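Ticket 711: Tablecloth bunching and sticking under glass table top
Product: Grovum round table, glass top
Opened: Wednesday, October 26, 2022
Status: Waiting on customer

Hello, and thank you so much for reading this! We've had our Grovum table for 2 years now and we love it dearly, but I'm having trouble with the cloth underneath the glass. It's a light blue-green terry one, very soft, and it keeps creeping toward one side until there's a thick fold and the glass rocks whenever someone leans on it. I've smoothed it out more times than I'd like to admit.

I should say that this table is where everything in our home lands. Medicine boxes, shopping bags, the red gift box I keep meaning to put away, all of it. I'm clearing it off this afternoon so I can lift the glass and have a proper look.

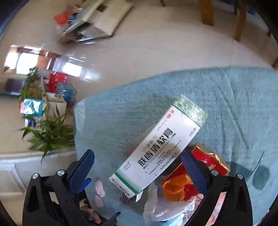

What I've tried so far: I wiped both sides of the glass with Nelova spray and let it dry, then laid the cloth back down and pulled it tight from the edges (my sister held the other side, bless her). It stayed put for 13 days and then the fold came back in the very same spot. I also bought a pack of the little clear Furtado dots, but I haven't stuck any on yet in case they mark the glass.

Reply from Plolon Home Support:
Thank you for such a thorough note! Terry is a bit thick and springy for this top, so please try it without the cloth for a few days and tell us whether the rocking stops. If it does, the dots are fine to use, spaced evenly around the rim of the base. Please have two people lift the glass.

Customer update:
Cloth is off and in the wash. No rocking since last night! I'll try the dots at the weekend and write again in November.

Related tickets
Glass top squeaks when wiped
Ordering a replacement top
Water rings under the glass
Felt pads coming off table legs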